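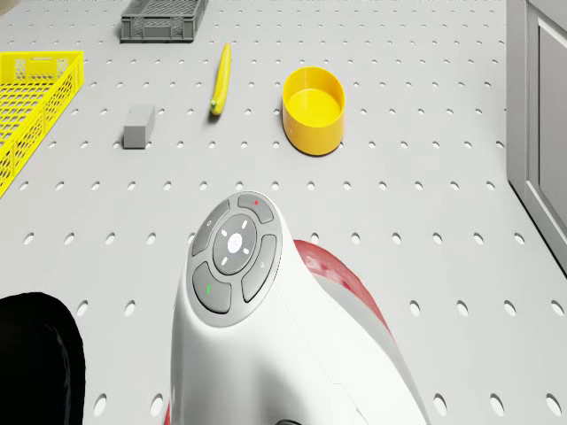
A basket and a crate on a pegboard table, computer render.

I'd gone to Clarkurell to talk about Roman frontier soldiers, and within five minutes we were on to socks. The historian I met there has spent 25 years on the auxiliaries (the troops raised in the provinces, who weren't citizens to begin with) and she gets cross when people skip them.

"Everyone wants the legions," she told me, pouring the tea. "But it's the auxiliaries you find up on the Wall, writing home and moaning about the beer!"

Her new book, out with Cruickshank in October, follows one cavalry unit through its pay, its horses and its discharge papers. I asked how long a man signed up for. "Twenty-five years, as a rule, and then citizenship, if he lived." Did most of them? She pulled a face. "Plenty did. Disease was a bigger worry than the Picts, I'd say, though I can't prove it."

The manuscript came to 316 pages and she cut 29 of them, mostly on barley. I said I'd have read the barley. "You're the only one," she said, and went off to find me the chapter.

She's giving a talk at the Kurnia rooms on November 1, 2019, and I've already got my ticket.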